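## 4. Setting up the teardown cell and recording your first runs

By now you should have the Semum controller installed and talking to the arm, and you will have read the safety section (if you skipped it, do please go back, we'll wait). In this part we get a computer tower onto the table, teach the cell where it is, and record the first demonstrations for the disassembly policy. It takes a patient person most of a morning the first time, and a good deal less after that, so put the kettle on and don't rush it.

The method is the one used in the Prenum study at Clirnelside. A person guides the arm through each removal step, the positions and forces are saved, and the policy is then trained on those recordings. The released model was trained on 268 demonstrations. You won't need anything like as many to follow along, but the more carefully you place the tower now, the more useful each one will be.

### 4.1 Placing the tower

1. Disconnect the tower from the mains and leave it unplugged for the whole session.
2. Take off the side panel and lay the tower on its side, with the opening facing up.
3. Turn it until the motherboard is on the side nearest you and the power supply is towards the far left.
4. Tuck any cables that spring up back inside, so that the fingers have a clear way down. They needn't be tidy – the policy ought to see a bit of a muddle now and then.
5. Put any bracket you have already detached down beside the case, at the lower left corner. The planner treats that corner as the drop area.
6. Move the arm to its start pose from the Semum panel, keeping the speed at the lowest setting.

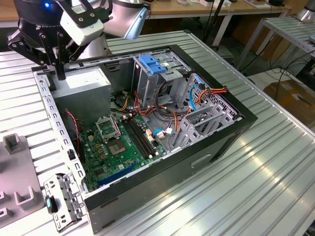
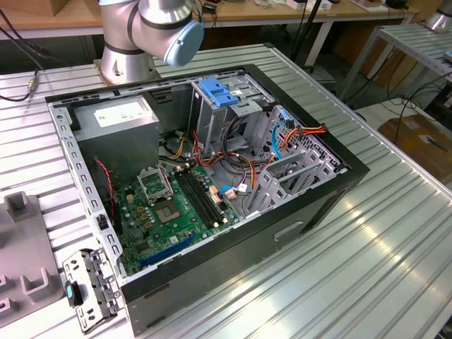 *Figure 4-1. Tower on its side with the panel off and the detached bracket at the lower left corner; the gripper is over the case in the first view.*

> **Caution:** The edges of a steel chassis are sharper than they look, and the perforated rails are the worst of the lot. Wear the thin gloves whenever your hands are inside the case, and never reach in while the arm is enabled.

### 4.2 Registering the case

7. Choose **Register workpiece** and bring the closed fingers slowly to each corner of the opening in turn, confirming every one.
8. Look at the fit error on the panel. Anything up to 2 mm is perfectly good. If it comes out higher, nudge nothing, just repeat step 7 – most of the time one corner was confirmed a little early.
9. Save the result under a new name. Old registrations are handy when a run behaves oddly later on.

> **Note:** If you shift the tower by even a small amount after step 9, register it again. We have all been tempted to carry on regardless, and we have all thrown away recordings as a result.

### 4.3 Recording

10. Set the episode limit to 2000 time steps, which leaves plenty of room for a slow and thoughtful removal.
11. Switch on hand guiding and press **Record**.
12. Guide the gripper to the part, close it, lift, and carry the part to the drop area. A short pause before closing helps the Kontogiannis segmenter find the start of the grasp.
13. Press **Stop**, then mark the episode as kept or discarded while it is still fresh in your mind.
14. Record 7 kept episodes before changing anything, then turn the tower slightly, go back to step 7 and carry on from there.

Discarded episodes stay on the disk until you clear them from the Storage page, as described in section 6.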